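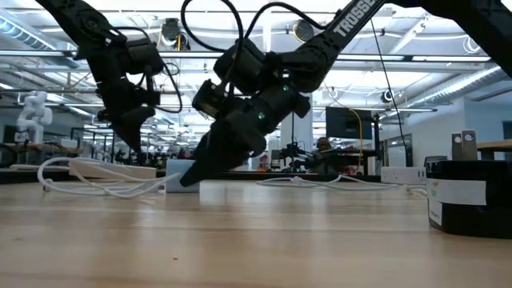

White cables, a power strip and a low box on the worktable.

The white cable problem

Most desks and benches accumulate power leads at a steady rate and shed them slowly. A charger is replaced and its lead stays behind. A lamp moves to another room and its extension remains plugged in. The leads are usually white, thin and unlabeled, and after a year or two the owner can no longer say which end belongs to what.

Heather Kinnear has spent nine years fitting out small workshops and home offices in Zonovthorpe, and cables take up more of her time than shelving does. Her method starts with the table. Everything goes onto it, including the strip, and the leads are sorted on a bare surface where both ends can be found.

"People try to do it on their knees under the desk," she says. "They pull one end and the other end tightens. Put it all up where you can see it."

A light wooden top suits the job in most respects. Dark plugs and connectors show up well against it. White leads show up less well, particularly under overhead lighting on a glossy finish, where a reflection and a thin cable can look much the same. Kinnear lays a sheet of gray paper under the worst knots. Slavica Stoyanova, who shares the workshop with her, turns one of the lights off.

The order of work is fixed. Unplug the strip at the wall first. Remove the plugs from it one at a time and put a strip of masking tape on each, with the name of the appliance. Only then begin on the tangle. A knot of thin cable should be loosened from the outside, by widening the loops, and the connector passed back through them. Pulling on a free end makes the knot smaller and puts strain on the point where the cable enters the plug, the part most likely to fail.
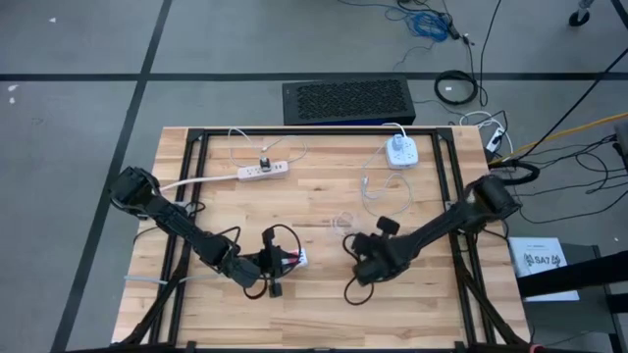
Strips and cubes take up space in different ways. A strip is long and low, lies flat against the back of a table and takes a row of plugs side by side. Its weakness is the bulky adapter, which can cover the neighboring outlet as well as its own. A cube has sockets on several faces, so adapters point away from each other, but the leads leave in every direction and need to be gathered again a short distance out. Kinnear uses a strip for things that stay plugged in and a cube for things that come and go. She does not plug one into the other.

Coiling is the next stage. The usual mistake is to wrap the lead around the hand and elbow, which adds a twist with each turn. Mateja Stan, who wires exhibition stands for Koter, uses alternating loops: one over, one under, each about 5 inches across for thin cable. The coil lies flat and pays out without kinking. She fastens it with a hook-and-loop tie, left slightly slack. Wire ties of the kind supplied with new appliances are thrown away, as they can cut into soft insulation.

Storage boxes should be long and low. A deep box invites a second layer, and the second layer hides the first.

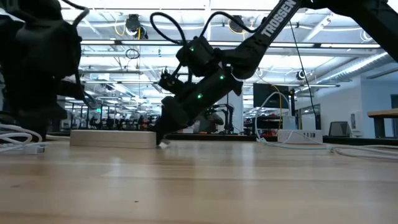
Shallow boxes with a close-fitting lid also stack behind a strip without blocking the outlets. Stan keeps 2 of them, one for power leads and one for data leads, and labels the end that faces outward.

Small parts go in separately. Loose connectors and short adapters end up under the coils otherwise, and a small white connector is easily thrown out with the packing paper. A matchbox-sized carton is enough for most households.

Any lead with cracked insulation, a loose plug or a discolored pin is set aside for recycling. So is any lead that has gone a full year with no known appliance. Stoyanova allows 2 years for leads belonging to seasonal lights, and goes through that box in December.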